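Slow Mornings at Fultari

The beginners' class at Fultari starts at 7:20, and most people arrive early enough to claim a spot near the wall. Zübeyde Dağdelen likes them to use it. She teaches restorative and chair yoga in a long upstairs room on Preltton Street, and she has done it for 12 years. 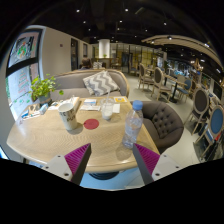

She came to yoga after a back injury ended her job at a shipping office. Her first teacher had her lie on a folded blanket for 20 minutes and do nothing else. She was annoyed by it. She went back the next week and was annoyed again, and by the end of May she was sleeping through the night.

Her own classes are capped at 19 students. Many are over 50, and several have never been to a gym. She asks each new student about knees, blood pressure and old surgeries, then writes the answers on a card she keeps at the desk.

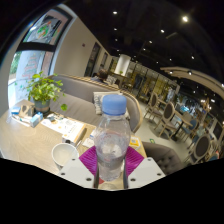
What a class looks like

The first part is breathing, seated or lying down. After that come four or five supported poses, each held for several minutes. Dağdelen talks very little. She walks between the mats and moves a bolster an inch or two when it needs moving.

"People think they should feel a big stretch," she says. "I tell them to back off until it's boring."

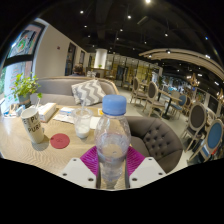 Water bottle and a mug at a light wood table.

Students can pay by the class or buy a monthly pass. Mats and blankets are free to borrow. The studio has no showers, and parking is easier on the Berrada side of the block.

Dağdelen also runs a weekend course in Moltberg twice a year for teachers who want to work with older adults. The next one is already full, but she keeps a waiting list.
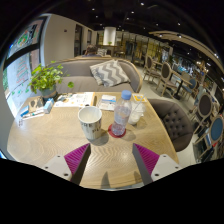

A white cup with dark lettering on the café table.

Her advice for a first visit is to eat lightly, wear socks and tell the teacher what hurts.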